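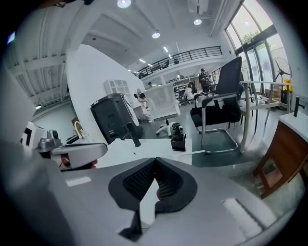 Tratska pulls gripper pads after office test drops

I spent a morning in November at the Dosgate office, where the Tratska team has been trying out its hand-held grippers on ordinary desk clutter, and I walked in on a bad day. The rubber pads had started letting go. Not every time – that would have been easy to spot – but often enough that somebody went back through the logs and found 13 drops in 239 picks, nearly all of them after the tool had been running for more than an hour.

The team's best guess is the glue behind the pad. Once the motor housing warms up, the pad creeps a hair to one side, the fingers close a little crooked, and whatever you're holding slides out. A roll of tape on your shoe is no big deal. A full mug would be (I asked, and yes, there had been a mug).

What bothered me more was the software. It's called Breltano, and it kept reporting a good grip after the object had already gone, so the drops only showed up when people wrote them down by hand. Tratska says a fix for that is being tested now, and I'd want to see it working before I let one of these near a lab bench!

For the time being, all 144 pads from the same batch are coming off and going back to Solheim, the supplier. Anyone with a gripper from that batch is being asked to stop using it and check the pad for movement with the power off. Replacements will be screwed on as well as glued. I got to squeeze one of the new ones and it didn't budge – though it was stone cold, so ask me again after an hour.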